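Folding the wash is still the hard part, Clekdale team finds

CLEKDALE, 2025-11-02 — A small robotics group here has spent the months since July trying to answer a question anyone with a full hamper has asked: can a machine do this yet? Their answer so far is "some of it, and it's getting fun to watch."

The group, called Tidard, has been working through everyday chores one at a time, from wiping counters to stocking a shelf at the Matheson hardware store. Clothes are the job that keeps pulling everyone back. Tidard has now logged 2663 tries at folding, and project lead Patricio Casado can talk about nearly every kind of sleeve.

"A box is a box wherever you put it," Casado said. "A sweater is a new shape every time you let go of it! You pull one cuff and the collar moves. People do this while watching TV and have no idea how much their hands are working out."

T-shirts and dish towels are in decent shape, he said. In the latest round, the team's two-armed machine, Pullico, was given 25 towels and put 19 in a neat stack without help. Knits are tougher. They stretch, they sag in the middle when lifted, and a button front adds stiff spots that don't bend along with the rest.
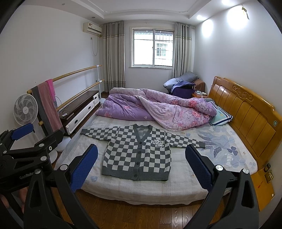

A bed makes things harder again. Most lab folding is done on a flat, firm table, and a mattress gives under pressure, so a finger pushing down to get under a hem can sink in and come up with the sheet as well. Casado's group moved a good share of its practice onto beds this fall for exactly that reason, and he says the early numbers dropped and have been climbing back nicely.

On the shop floor the picture is brighter. Dougal Sutherland, who manages the Matheson store, let the team run evening trials on his paint aisle. Pullico faced up cans for six nights and dropped one.

"It's slow, but boy, is it tidy," Sutherland said. "My night crew was cheering for it by the end. I'd have it back tomorrow."

Slow is the word that comes up most. A person can fold a cardigan in well under a minute, and Pullico needs closer to six, with a long pause before each sleeve while it works out where to grab. Casado thinks much of that wait can be trimmed.

Tidard plans another 1000 folding tries over the winter, most of them with sweaters and hooded tops. Fitted sheets are on the list too, near the bottom.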